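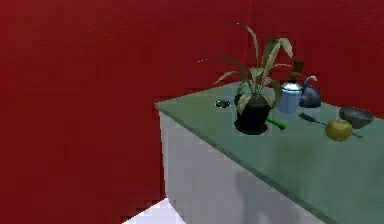 Unit 3: Color in Small Rooms

Reading before class: Thygesen, chapter on paint and light. Bring your swatch cards and a soft pencil.

Hue, value and saturation

Hue is the name of the color: red, green, blue. Value is how light or dark it is. Saturation is how strong it is. Beginners talk mostly about hue, but value does more to change how large a room feels. Squint at a wall and the hue weakens while the value stays.

Strong walls

A deep red wall takes in most of the light that reaches it. The far end of the room will look closer. Corners lose their edge when both walls are the same dark color, and a reader of plans who has only seen the room in white will misjudge the depth.

Red and green sit across from each other on the color wheel. At full strength they compete. A grayed green, such as sage, can sit against crimson without the hard flicker you get from two pure colors. Pale gray or white nearby gives the eye a place to rest.

Sheen

Flat paint hides dents and patches but marks easily. Satin can be wiped down and is the usual choice for kitchens. Gloss shows every flaw in the plaster. Ask for the sheen by name when you order, as the same color card is sold in all of them.

Case: the Berthorpe kitchen

Wanpen Yensuk repainted this narrow kitchen twice. The first coat was chosen from a card under store lighting and looked brown at home by 4 p.m. For the second she painted test boards and moved them from wall to wall over several days in June. Total spent on paint and boards was $652. We will go over her notes in class.

Exercise

Paint two boards in the same hue, one light and one dark. Look at each in the morning, at noon and under a lamp. Write down what changes. Hand in one page, with the boards labeled on the back.

Swatch cards can be signed out from room 69.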